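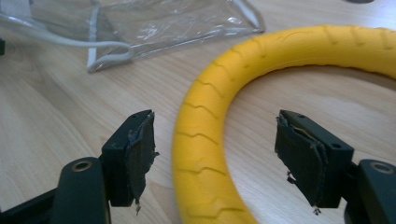
Moving 20 houseplant cuttings across three states in August, am I nuts?

plantpants_84
5 July 2024
Ok so we're moving from Fandville to Jolevdale in August and I have way too many plants. The big ones are going to my sister. What I want to do is take cuttings of everything and bring those along in the car. It's 2,193 miles door to door (yes I looked it up, yes I've looked it up more than once) and we're planning on four days of driving with the AC going.

So far my plan is pothos, tradescantia, two hoyas and a bunch of begonias. Do I root them first or cut them the morning we leave? And do you put them in clear bags or is that asking for rot? I've read both and now I'm more confused than when I started.

mossybackporch
Not nuts. I did it with fewer miles and more cats. Cut the day you leave, wrap the ends in damp paper towel, clear plastic bag, blow a little air in, close it. Pothos and tradescantia won't even notice. Keep them off the back window ledge!! I lost a whole bag of coleus that way in one afternoon.

dirt_under_nails
Gonna disagree with the bags. Four days sealed up in a summer car and those begonias will be soup. I'd root everything now, you have weeks, and pack them in small nursery pots with the tops loose in a cardboard box. Rooted plants forgive a lot more.

mossybackporch
Rooted plants also tip over and dump soil all over your car, ask me how I know. And you can open the bags every night at the motel. Takes two minutes.

dirt_under_nails
If you remember. After ten hours of driving I don't remember my own shoes.

fernandflour
Why not do both? Root the begonias and hoyas now because they're slow anyway, and bag the easy stuff fresh. Also check the plant rules for wherever you're headed, some states are picky about soil coming in. When I moved I washed the roots and used damp moss for that reason.

plantpants_84
Oh shoot, I hadn't thought about the soil thing at all. I'll look tonight. Does it matter what kind of bag? I have a pile of the thin crinkly ones and a few zip ones.

fernandflour
Either is fine. Zip ones are easier to open and shut every night. For the thin ones just fold the top over and clip it with a clothespin. Write the plant name on masking tape or you'll be staring at begonia sticks in September wondering who's who.

dirt_under_nails
Fine, I can live with the half and half plan. Still say no to begonias in bags.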